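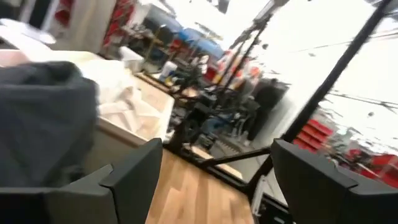
**How small does a piece of fabric have to be before it counts as a scrap?**

Anything too small to fold neatly and stack on a shelf is a scrap. For most people who sew at home, that means a piece narrower than your hand is long, or an odd shape left over from cutting out a sleeve or a neckline. Bigger pieces are still yardage, even if they're ugly, and they belong on the shelf with the rest.

I start with that question because it's the first one people ask me at the Huvesgate sewing evenings, usually while holding up something crumpled. If you settle on your own answer before you begin, the rest of the job goes much faster, and you won't be standing there at ten o'clock at night holding a strip of lawn cotton and wondering what kind of person you are.

## Before you start

You want a big flat surface, and you want to be able to reach all of it. Mine is a table 28 inches deep, and I wouldn't go any narrower. A kitchen table is lovely for this if the family can be persuaded to eat somewhere else for an evening. Wipe it down first and let it dry completely. I once skipped that and transferred a ring of blackcurrant jam onto some very nice white poplin, which I still have, and which still has the ring.

Then get these together:

- one deep bin for the whites and creams
- a second bin or a big paper bag for colors and prints
- a bag for rags and stuffing
- an iron, though you may not need it
- sharp scissors – the good ones, for once
- masking tape and a pen for labels
- something to drink, with a lid on it

Plain plastic bins with straight sides are the best thing I've found. Baskets look prettier but the loose threads catch in the weave, and you end up pulling half the basket along with your piece of linen.

## Sorting

1. **Tip everything out.** All of it, from every bag and drawer. I know how tempting it is to do one bag now and save the others for August, but you'll only find the matching half of something in the bag you left behind.

2. **Pull out the big pieces first.** Drape them over a chair back or over the side of a bin while you work. Don't fold them yet. Heavy cloth like denim, canvas or wool coating takes up so much room that you can't see what's under it, and once it's out of the way the pile shrinks in a very encouraging manner.

3. **Take out the whites and creams.** These get their own bin because they pick up color from everything they touch, especially dark new cotton that hasn't been washed. I put cream in with white and have never regretted it. Very pale yellow is up to you. I keep it separate if it's a strong lemon and let it in if it's more like butter.

4. **Sort what's left by color, loosely.** Warm in one heap, cool in another, prints in a third. Red and white prints are the awkward ones, and I'd treat them as red. If a red piece has never been through the wash, please test it: wet a corner, press it onto a white rag, and look at the rag.

5. **Go through for rags.** Stained, thin, stretched, scratchy, or cut so badly there's nothing left to use. Be a bit firm here. Knit fabric curls up and looks worse than it is, so give it a tug before you decide.

6. **Trim the threads.** Only the long ones, the ones that tie everything together in a knot. You can do this sitting down in front of a movie.

## Should you iron them?

I used to iron every scrap and lay it flat, and I was very proud of myself for a month or so. These days I drop the whites in crumpled and press each piece when I need it. They only get creased again from being rummaged through. The exception is long strips for binding or patchwork. Press those, roll them up like a bandage and pin the end, because a tangled strip will stretch on the bias while you're hauling it out, and it won't sew straight afterwards.

## Filling the bins

Don't press the fabric down. A bin is full when the cloth reaches the rim and you can still push your hand down to the bottom. If you can't get your hand in, you need to use something up or give something away. Put the smallest bits in last so they sit on top, otherwise they sink and stay sunk for years.

Label the end of the bin that faces you when it's on the shelf. Masking tape is fine. I bought some handsome card holders from Ó Conaill, the haberdashers on Warnthorpe Street, and they fell off in the damp, so now I have masking tape like everybody else.

As for keeping the bins near the sewing table or away from it, I like the whites within arm's reach. Whites are what I grab for testing tension, for backing a buttonhole, for pocket linings, for wrapping around a cut finger. The prints can live across the room.

## Using it up

White and cream scraps are the easiest to get through. Sew strips together end to end until you have a length of up to 60 inches, then join those lengths side by side, and you've got a very respectable lining for a tote bag. Renji Matsuda made a whole crib quilt backing that way last winter with no two whites the same, and it's beautiful, all those slightly different creams next to each other.

Heavy darks make good pot holders (two layers, with cotton batting between) and knee patches. The rag bag can be snipped small and used to stuff a draft stopper or a pincushion. Take out any pins first! Run your palm over the pieces slowly, and then do it again with a magnet.

If you'd rather pass yours on, the Grustham craft swap takes cotton and linen scraps as long as they're clean and tied up in a bag. They're less keen on polyester and they won't take anything with a zipper still in it, so cut those out and keep them. A jar of old zippers is a useful thing to have, and I'll write up how I sort mine once I've found the lid to the jar.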